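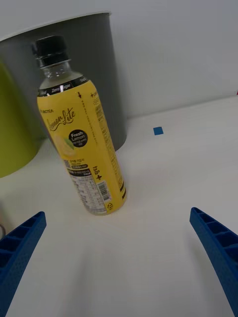 Lemon Lite, zero sugar, black cap. My favorite label of the day.

So I finally got to the Grarnero open day! I have been meaning to go ever since a flyer turned up in February, and then I nearly missed it anyway because I had the wrong entrance in my head and walked along the back fence for ages. If you go, use the gate on the Ullurska side. The other one is for trucks and the man in the booth will wave you away (nicely, but still).

For anyone who has no clue what I'm on about, Grarnero is the packaging place out past the Kirui bus stop. They print and fit labels, mostly the stretchy plastic kind that hugs a bottle all the way around. Visitors go in groups of 11 and you get a sticker, a hair net and a pair of shoe covers. Mine ripped on the stairs. The tour costs nothing, but you do have to sign up ahead.

Our guide was Aušra Uibo, who has worked in the print hall for years and talks fast. She started with the blank film, which comes on enormous rolls, and let us pull a strip of it between our hands to feel how it gives. Then the inks, then the cutting, and then the part I came for, the steam tunnel. A bottle goes in wearing a loose floppy tube and comes out with the thing tight on it. I could have stood there all afternoon. There was a kid in front of me who asked to see it again and I was so glad somebody did.

After that we went upstairs to look at bottles from other countries, and this is where I slowed right down. I write about drinks packaging more than is healthy, and I still hadn't ever looked that hard at a plain lemon tea bottle. The yellow one at the top of this post has Korean text on it, and the sleeve is one big block of lemon yellow with the name in a loopy dark script. Next to the name there's a round black badge that says "Fresh Lemon," and a pale little lemon slice with a green leaf tucked under that. The "Zero" and "Sugar" part is up on a black band at the shoulder, with a short clear neck between it and the black cap, and the two bits of black make the whole thing look dressed for dinner. Love it.

My other favorite bit is the dashed line with a tiny red arrow running down the label. Aušra said lines like that are often there to show you where to tear the sleeve off before recycling, and that getting the little holes right is a pain - too many and the label splits in the tunnel, too few and people give up and go find scissors. She has a drawer of failed ones. I asked if I could have one and she gave me 2, both from a Plindemia juice job that never made it to stores.

We also got a long talk on small print, and I'll admit a few people drifted off toward the window. I liked it! There is so much to squeeze onto a bottle. Nutrition table, barcode, recycling mark, all the tiny lines up the side, and the lemon still has to get some room. Aušra lays hers out on paper first and tapes it around an empty bottle, then turns it in her hand to see what lands at the front.

Lunch was in the canteen, ticket 339 for me, and I had the potato soup and a roll. Soup good, roll a bit sad. The little shop by the exit sells label offcuts by the bag and I bought one for wrapping presents.

A few practical things if you're thinking of going. The print hall is loud and pretty warm, so don't wear a sweater. Bags go in a locker and you need a coin for it. The 166 bus stops right outside and goes back to town until early evening, and the last tour leaves you plenty of time to catch it. I went on Jun 24, 2021 and they were already taking names for the next round at the front desk.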